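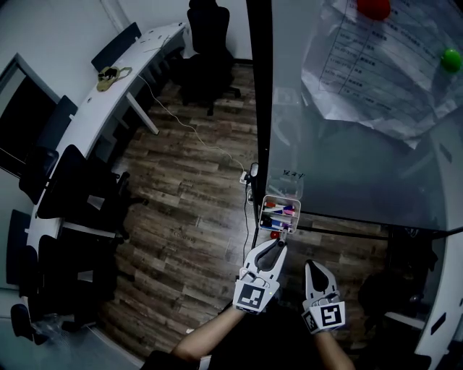
Please, would somebody write down where the marker pens are supposed to live, one reader asked us over the summer, adding that she had found them on the windowsill, in the kitchen drawer and once inside a rain boot.

September 2019
By the Rillau Rooms desk

Keeping the board rooms tidy: your questions

We get a good many letters and notes about the board rooms, and most of them are really about the same small things, so we have gathered the answers in one place. Do read to the end if you have a minute, as the part about paper is new!

Where do the marker pens go?

In the clear box with the divided compartments, and the box goes on the desk. Lay the pens flat. A pen stored standing on its end tends to send all its ink one way, and then you are shaking it in front of a room full of people, which we have all done. Red and blue run out first with us, for whatever reason, and black somehow lasts forever. If a pen squeaks and leaves a pale line, please let it go. We order them 20 at a time from Utex and would much rather open a new packet than have you struggle on with a tired one.

I found something small on the floor. Should I pick it up?

Yes please, and thank you. Small things roll under the desk and then turn up months later when the broom finds them (last January's sweep filled a soup bowl). Anything that fits in your palm goes in the lost-and-found tin by the front door. If you think it belongs to a game or a set, put it in a little bag first and write the room on the bag. Balls are the worst offenders, being round, and the gaps along the baseboard seem made for them.

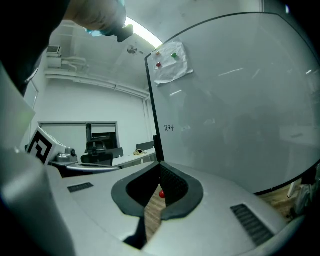 Small red ball on the wood floor, still to be put away.

What about the cables?

Cables that cross the floor should be run along the wall if they will reach, and coiled up when you leave if they won't. Power strips can stay on the floor but want to be near a post or a wall, where feet don't go. We keep longer cords at the front desk, so do ask before you stretch a short one across the middle of the room. The plank floor has a busy pattern, with browns and grays all mixed together, and a thin dark cord can disappear into it completely when the light is poor.

Can I leave my writing on the board?

For a day, certainly, and if it is something lovely we will probably leave it a bit longer than that. Write "keep" beside it and the cleaners will go around it. Single words left in a corner with no note do get wiped in the end, though we always feel a bit mean about it. For old ink that won't budge, write over it with a fresh marker and wipe while it is wet. For the really stubborn marks there is a spray from Andov under the sink, and one squirt is plenty.

Tape or magnets?

Magnets on the whiteboards, always. Tape is all right on glass if you peel it off slowly the same day, but on a whiteboard it leaves a sticky edge that catches every bit of dust going. The round colored ones are yours to use, and two or three will hold an ordinary sheet well enough.

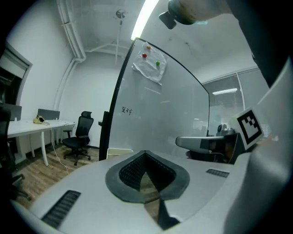
Round magnets holding up a sheet. The two characters, 足球, mean soccer.

My sheet has gone all crumpled. Can I get a fresh one?

Of course you can. We went through almost 300 sheets last winter, and a fair number were timetables that had been folded into a pocket, opened out again and pinned back up. Bring the old one to the desk and we will print a new copy. If it is a table with a lot of rows, ask for the larger paper so the people at the back have a chance. The Trịnh room has its own stack on the shelf and you can help yourself.

Is there a spare box for my group's pens?

We have a few. Label the lid and not the bottom, and leave your box next to ours at the end of the session.

Questions: ask at the front desk or write to the Rillau Rooms desk | © Rillau Rooms | Back to top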